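Dezembro, quase onze da noite

Querido diário, hoje passei o dia inteiro à volta da cama, e não foi para dormir! O Zutance pede agora exemplos com tecidos, coisas moles que nunca caem duas vezes da mesma maneira, e lá fomos nós com as pinças na mão, pegar, levantar, largar, esticar e recomeçar. Ao fim da tarde o contador marcava 388 gravações, o que me deixou contente como uma criança, embora a meta do mês sejam 2,000 e eu prefira não fazer a conta do que falta.

Aprendi (devagar, como aprendo tudo) que tenho de abrandar o gesto. Quando vou com pressa, os dedos da pinça fecham antes de chegarem à dobra e o exemplo vai para o lixo. Também já reparei que repito sempre o mesmo canto do pano, por preguiça do pulso, e que o modelo depois fica com a minha mania. Amanhã quero começar pelo lado contrário e variar a altura, mesmo que me doa o ombro, que já hoje se queixou bastante.

Guardo nesta página um momento do trabalho, com o pano azul amarrotado em cima do lençol e a outra pinça apontada ao meio da cama.
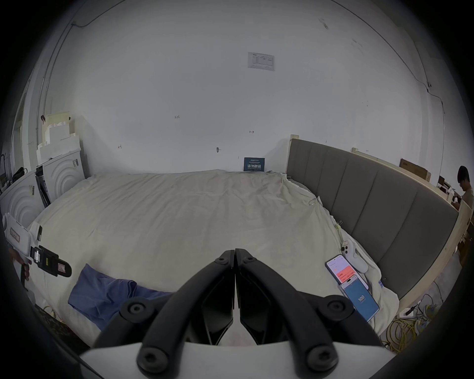 Mais vale gravar metade e gravar bem, escreveu o Atero no caderno comum, porque as hesitações também se aprendem e depois ninguém as tira de lá. Fiquei a pensar nisso enquanto jantava a sopa. Vou rever as últimas gravações antes de as enviar, e se tiver de apagar umas quantas, paciência, apago. Agora chá e cama, a minha.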